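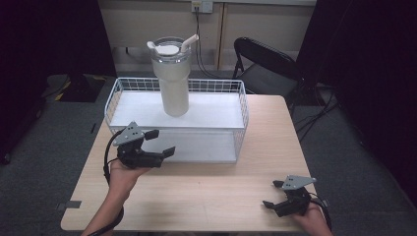
3.2 Where People Set Their Cups Down

We expected the shared tables at Viria to be used evenly. They were not, and the pattern is one of the most enjoyable findings of the whole study! Over a winter that ran through February, 56 regular users of the reading room kept short diaries of what they drank, where they sat, and where the drink went when both hands were needed. Most entries run to a single line. A few (Baxter's coding notes call them "the essays") go on for a full page about straws, lids, and the right distance between a cup and a library book.

Taken together, the diaries hold 400 separate placements. Each was coded by two readers, Dogar and Aitken, and disagreements were settled in conversation with a third. People who owned a lidded tumbler placed it closer to their papers than people with open mugs did, and they moved it less often during a sitting. They also liked a raised or bordered spot, such as a tray, a shelf, or a basket (Figure 3), and wrote about that spot as if it belonged to the cup.

Table surface mattered more than we had guessed. Diarists described pale wood as "friendly" and "easy to wipe," yet they worried about marking it, and 7 of them had started carrying a coaster from home.
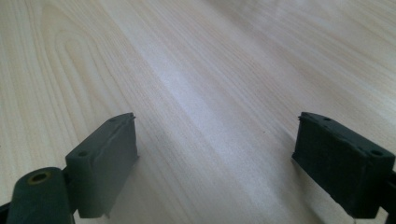 Figure 3. Tumbler and wire basket on a shared table; tabletop grain.

Worry of this kind faded as the weeks went on. By the later entries, coasters are hardly mentioned, and the same writers turn with real delight to questions of window light and elbow room, which we take up in Section 3.3.

Contact: Kulsoom Dogar, Viria Reading Room Study | © The authors | Back to top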